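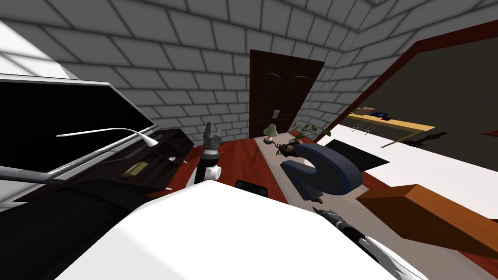

Preguntas frecuentes de Futevero

¿Quién está detrás de Futevero?

Pues yo, Soledad Ponce, y casi siempre solo yo. Hago farolillos, guirnaldas y centros de mesa de papel para fiestas, todo a mano, en mi taller de Zamudio. En temporada alta mi prima viene a pegar flecos por las tardes (cobra en tortilla, dice ella, aunque también le pago). Si me escribes, te contesto yo. Si ves una errata en el correo, también es mía.

¿Hacéis decoraciones a medida?

¡Sí, y es lo que más me gusta! Me han pedido guirnaldas con ballenas, con tractores, con el mapa de un pueblo y con la cara de un gato muy querido. Mándame una foto o un dibujo, por malo que sea, y te preparo un boceto. El primer cambio va incluido en el precio. Si vamos por el quinto, ya hablamos.

¿Con cuánto tiempo tengo que pedir?

Para cosas del catálogo me bastan 3 días de taller más el envío. Lo personalizado pide un par de semanas, y en agosto algo más, que se me juntan bodas, bautizos y las fiestas de medio valle. ¿Te corre prisa? Pregunta igual, a veces tengo un hueco y a veces tengo hecho algo muy parecido a lo que buscas.

¿Qué es el pack Media?

El nombre confunde, lo sé. Es media decoración: la guirnalda larga y los farolillos, sin los centros de mesa. Lo saqué para cumpleaños en casa, donde la mesa ya va llena de comida y no cabe nada más. El pack entero trae 40 piezas y viene con los hilos cortados y los ganchos.

¿Y la bolsa de confeti de 2000 trocitos?

Es papel de seda troquelado, de colores surtidos o del tono que elijas. Tíralo al aire libre solo si el sitio lo permite, y pregunta antes, que hay salones que cobran la limpieza. Por dentro de casa lo recogerás durante meses – yo aviso.

¿Se puede colgar fuera?

Si no llueve ni hay mucho viento, sí. El papel con humedad se pone tristón y destiñe un poco, sobre todo el rojo y el fucsia. No lo dejes puesto de un día para otro encima de un mantel blanco, por favor.

¿Cómo enviáis los pedidos?

Todo sale plegado en caja de cartón con la mensajería Umeck, y te llega un número de seguimiento. Los farolillos se abren en un momento y se sujetan con el clip que va dentro. Si prefieres recogerlo en Zamudio, me avisas y quedamos a una hora, que no tengo tienda abierta al público.

¿Puedo devolver algo?

Lo del catálogo sí, si está sin abrir. Lo personalizado no lo puedo volver a vender (¿quién quiere un «Felices 50, Maite»?), así que eso no admite devolución. Otra cosa es que llegue roto o que me haya equivocado yo: me mandas una foto y lo repongo sin cobrarte nada.

¿Cómo pago?

Con tarjeta en la web o por transferencia. En los encargos grandes pido la mitad al confirmar el boceto y el resto antes de enviarlo. Si haces transferencia, pon el número de pedido en el concepto. El otro día me entró un pago que solo decía «lo de los pulpos» y era el 1749, pero me costó un buen rato dar con él.

¿Los precios están al día?

Sí, los revisé el 8 de enero de 2025. Llevan el IVA incluido y el envío se calcula al final, antes de pagar.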